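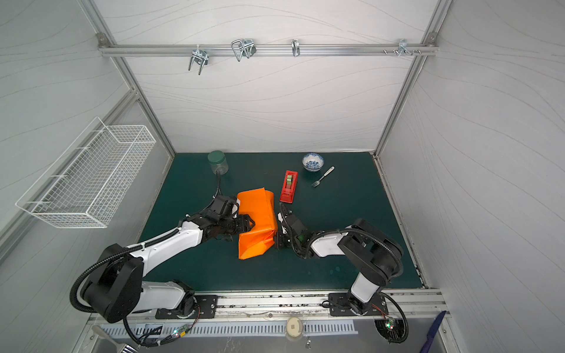 Warmer colours and softer surfaces lead new colour forecast

Trovero, the surfaces and paint company, has published its colour and materials forecast for the coming year, with earthy reds, muted yellows and chalky off-whites taking the place of the cool greys that have filled British homes for most of the decade.

The forecast, released in October 2018, is the fourth the company has produced. It draws on a survey of 2,076 householders and on visits by the design team to showrooms, small workshops and newly finished homes. The team began its visits in May and brought back 249 samples of paint, cloth, tile and timber, which were then sorted into four groups.

Sulastri Pillai, who leads the design team, said the move away from grey had been slower than many in the trade expected.

"People like grey because it is easy to live with and easy to sell a house in," she said. "What we saw this year was people keeping the grey sofa and painting the wall behind it a brick colour. They are not starting again from scratch."

The first group, called Kiln, is built on fired clay, rust and a dark brown close to black. The team suggests it for dining rooms and hallways, where a strong colour is seen for short periods. The second, Meadow Edge, uses dry greens and straw yellows with plain linen and unvarnished wood.

The third group is named Salt and is the palest of the four. It has three whites, a very light pink and a stone colour, all in a flat finish. The last, Night Garden, pairs deep blue and plum with brass and ribbed glass, and is aimed mainly at bedrooms and small cloakrooms.

Finish gets almost as much space in the report as colour. High gloss kitchen doors fell sharply in the survey answers, and matt doors with a visible grain were the most popular choice among those planning a new kitchen. Handles are getting larger again after several years of doors with no handles at all. In bathrooms, the team found more interest in handmade tiles with uneven edges, and in grout chosen to match the tile.

Dong-geon Maeng, a materials researcher at Trovero, said texture was often easier to get wrong than colour.

"A rough plaster wall looks very good in a large room with light coming from one side," he said. "In a small room with a single ceiling light it can look like a job that was left unfinished. We would always say to try a board first and leave it up for a week."

Not everyone in the trade agrees with the findings. Fumiko Mizuno, an interior designer who runs the Plivgate studio, said her clients were still asking for pale grey and were wary of red in any form.

"I have done one red room this year, and that was for a restaurant," she said. "Green I can believe. I think the clay colours will come in through cushions and rugs first and may not get much further than that."

She welcomed the section on lighting, which advises looking at a colour card in the morning, at midday and under lamps before buying. She said most of the complaints she hears about paint are really about bulbs.

The forecast will feed into the company's own range. Ten new paint colours will go on sale in the spring, three of them from the Kiln group, along with a ribbed wall panel that can be painted or left plain. Prices have not been announced. Two greys will be dropped to make room, although the company says stockists will be able to order both until supplies run out.

Printed copies of the report are being sent to trade customers. Sample cards for all four groups can be ordered by the public through Trovero stockists, and larger painted boards will be on show at the company's Gronville showroom until the end of the year.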